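Handheld gripper build, fingers drift when closing

bdegefa
Member
Posted Sunday, 9:14 pm

Second version of my hand-held gripper is together. Two fingers on a parallel slide, camera on the mount looking down between them, trigger from a Bralar caulking gun. It opens and closes fine on the bench, but the left finger gets to the middle before the right one does. Over full travel the difference is 3 mm. I've swapped the linkage pins already and it made no change. Any ideas before I print the carrier again?

noreen_p
Member

Is that 3 mm at the fingers or at the slide? If the slide is even, the flex is in your finger mounts.

bdegefa
Member

At the fingers. I haven't measured the slide.

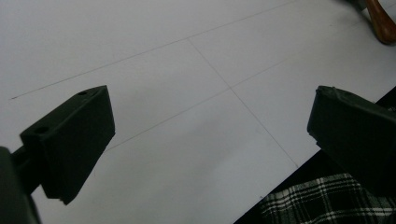 My way of checking is to close the gripper in small steps over a fixed reference and compare the two sides in the video afterward. I don't trust calipers on a wedge shape. The pencil lines on the white sheet are the reference, and I watch how each finger sits against the place where two of them cross. It's a rough grid, but it doesn't move.

Tuhumury
Moderator

I'd question the method. Lines drawn by hand can be off by as much as the error you're chasing, and the camera is bolted to the same tool. Tilt your wrist and one side reads long. Clamp the gripper and measure the slide with a dial gauge.

bdegefa
Member

The tilt is a fair point. I don't agree about the lines – I'm comparing left to right against one crossing, so the spacing doesn't matter.

noreen_p
Member

With Arif on the clamp, with you on the lines. Also check the screws at the base of each finger. Mine needed M4, and the M3 ones I started with let the pads rock.

bdegefa
Member

Mine are M3. I'll drill them out and clamp it for the next run.

Tuhumury
Moderator

Do one at a time or you won't know which it was.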